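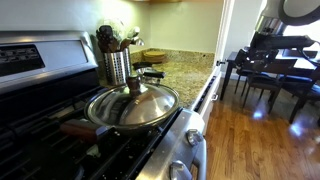
Draltorano opens its kitchen tidying course on Feb 24, 2026, with 14 places.

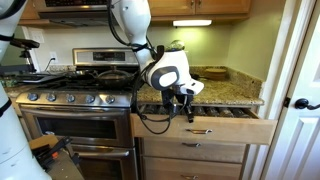
Ziad Chamoun will teach the 2 evening sessions. Drawers come first, then cookware. Under his plan a frying pan in daily use can stay on the burner grates. 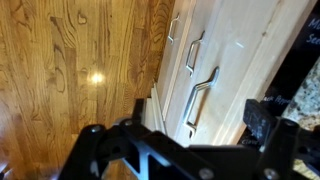 What should I bring?
A pencil and the inside measurements of your drawers.
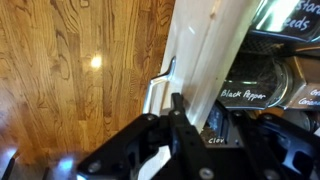
1 min read

Theerawat Paisan will take bookings at the front desk. Another course is planned for April.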